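Harkport Community Room Asks Users to Clear the Tables

Posted 08/02/2008

The shared room on the second floor of the Shahbazi Building in Harkport has new rules for its tables. From this week, every group that uses the room must clear and wipe the tables before it leaves. The rules were agreed by the tenants of the building after many complaints in the spring.

The room is used by 36 groups, among them a drawing class, two language courses and the staff of Trumine, which has its office on the same floor. Most of them stay for one or two hours. Until now the cleaning was done in the evening only, so a group which came in the afternoon often found the plates and papers of the group before.

"We do not want to be strict, but people should be able to sit down and start," the tenants write in the notice on the door.

The notice is short. Used tissues go in the bin and plates go to the kitchen at the end of the hall. Markers must be put back in a cup with the caps on, and the eraser stays with them. Food is still allowed, but only with a plate under it. Things that were left behind will be kept for seven days in the cupboard by the stairs and after this time they are given away.

The tenants also bought new supplies for the room at Dreron, the stationery shop on the harbor side. They paid 930 dollars for markers, erasers, cups, plates and a new set of bins. The money came from the room fees, which stay the same until December.

Small things are the most usual problem, according to the notice. A large box is always noticed and taken home, but a tissue on a plate can stay there for the whole day.
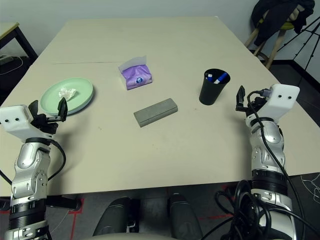 Clearing a table should take about 2 minutes when everybody in the group helps. Groups that leave the room untidy will first receive a reminder by letter. After a second reminder they can lose their place in the schedule for one month. The drawing class has asked for a longer break between bookings, and the tenants will discuss this at their next meeting.

Cloths and spray are under the sink in the kitchen. Please do not use the spray on the whiteboard, it leaves marks. Keys are returned at the front desk as before, and the desk can also answer questions about the new rules. A copy of the notice in larger print is available there.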